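Can an amateur league strip a champion who moves up a weight?
Posted by Simão Fonseca, August 11, 2018

I help run the Clarkham amateur boxing league, by which I mean I own the spreadsheet. Our welterweight champion, Duarte Vieira, won the middleweight belt in February and now says he's keeping both. He hasn't made 147 since. He has, to be fair, made several excellent lunches.

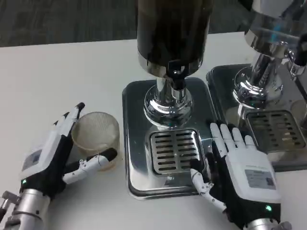
Our rulebook is 8 pages long and most of it concerns mouthguards. The runner-up wants the vacant title, except it isn't vacant. Can we take it off him, or do we have to wait for him to get bored?

Filipa Meireles
Check whether your rules have a defense period. At Skunmont a champion has to defend within 16 weeks of a written challenge from the top contender. Miss it and the belt goes vacant, no hearing, no speeches. If you have nothing like that, you can't make one up now and apply it backwards. Pass the rule first, then send him the challenge. I'd put the weigh-in date in the same letter – they always claim they weren't told.

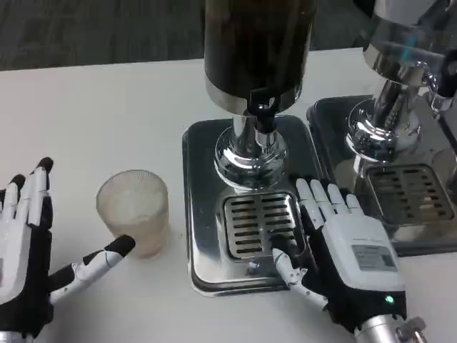
Two dispensers and a ribbed cup on a white table.

Don't call it "stripping" either. Ours says "relinquished," and the last guy even shook hands.
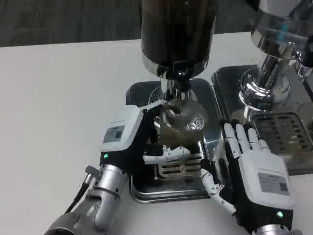 Godfrey Bakilana doesn't agree with the letter idea. Just make an interim belt like the pros do. Contender fights whoever's next, winner is interim champ, everybody's happy. We did it and it was fine. Belt cost us 20 bucks and looks it.

Filipa Meireles
Godfrey, you had three champions in one division and two of them wouldn't talk to each other. An interim title works when somebody's hurt and coming back. Duarte isn't hurt, he's heavier.

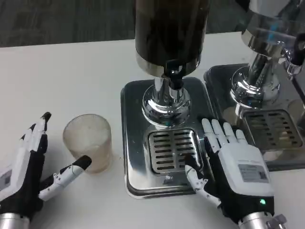

Simão, one more thing: get the physical belt back before the letter goes out. I have seen one turn up at a barbecue.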